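How to clear a canteen tray without making a mess of the rack

Posted 27 November 2021

Most advice on clearing trays comes from people selling something. The leaflet that arrived with our Wellska racks promised we would be through the lunch trays in half the time if we followed a colour chart. We followed it for all of August and were not through them in half the time. We were through them in the same time, with a chart on the wall.

What follows is the method we ended up with at the Edow lunch room, where 56 people can sit down at once and most of them leave a tray behind. It is dull and it works on most days. If yours is a bigger place, I can't promise anything.

Before you start

You need a peg rack for plates, a food waste bin, a tub for cutlery and chopsticks, and a clear bit of table to the side of the rack. The clear bit matters more than any of the kit. If the tray has to balance on the corner of something, you will end up using one hand to hold it and doing the rest of the job badly with the other.

Put the rack on one side and bring the trays in beside it. I have read that right-handed people must have the rack on the left. Try both. We could not find any difference worth arguing over.

Start with an empty rack. Topping up one that still has clean plates in it is how clean plates get gravy on them.

Step 1: Look at the tray before touching it

This takes a second. You want to know if there is food left, if anything is standing on top of something else, and where the small loose things are. A bowl resting on the edge of a plate is the usual one. Pull the plate first and the bowl goes with it.
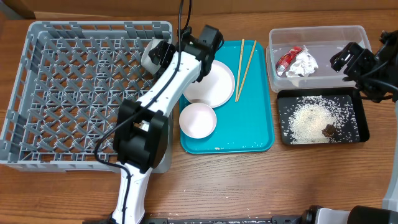

Plate, bowl and chopsticks still on the tray, with the rack empty beside it.

Step 2: Chopsticks and cutlery off first

They roll, and they hide under plates. Pick up both chopsticks together and drop them in the tub. Disposable ones go in the waste, whatever the packet says about washing them. Wooden ones that are meant to be kept should be washed by hand and dried properly. We tried a cycle in the machine with ours and they came out furry.

Step 3: Scrape

Bowl first, then plate, straight into the food bin. A rubber spatula is fine. Trundora sells a special scraper with a curved edge, and I bought one, and it is a rubber spatula with a curved edge.

Don't rinse under a running tap at this stage unless something has dried on. Plenty of people swear by it. All it did for us was fill the sink strainer.

Step 4: Load the rack

Plates stand between the pegs, all facing the same way. Begin at the back row and work towards yourself so you aren't reaching over what you have already put in. Large plates together, small plates together.

Bowls are the awkward part. Peg racks are made for plates, and a deep bowl will either lean on its neighbour or sit face up and collect dirty water. Tilt a shallow one against the pegs with the inside facing down. For deep bowls use an open rack if you have one. The Demchenko catalogue shows bowls standing neatly in a peg rack, and I would like to see them do it with ours.

Leave gaps if you are unsure. A crammed rack goes through twice.

Step 5: Wipe and stack the tray

Crumbs first, into the bin, then a damp cloth over the base and right round inside the rim. Corners hold more than you would think. Let trays dry before stacking, or stand them on edge for 30 minutes. Stacked wet, they stick together and smell by morning.

If the trays need a full wash, do them after the dishes as a separate load.

How long it takes

With practice, 5 trays fill one of our racks, provided there's only a plate on each. Add bowls and all bets are off.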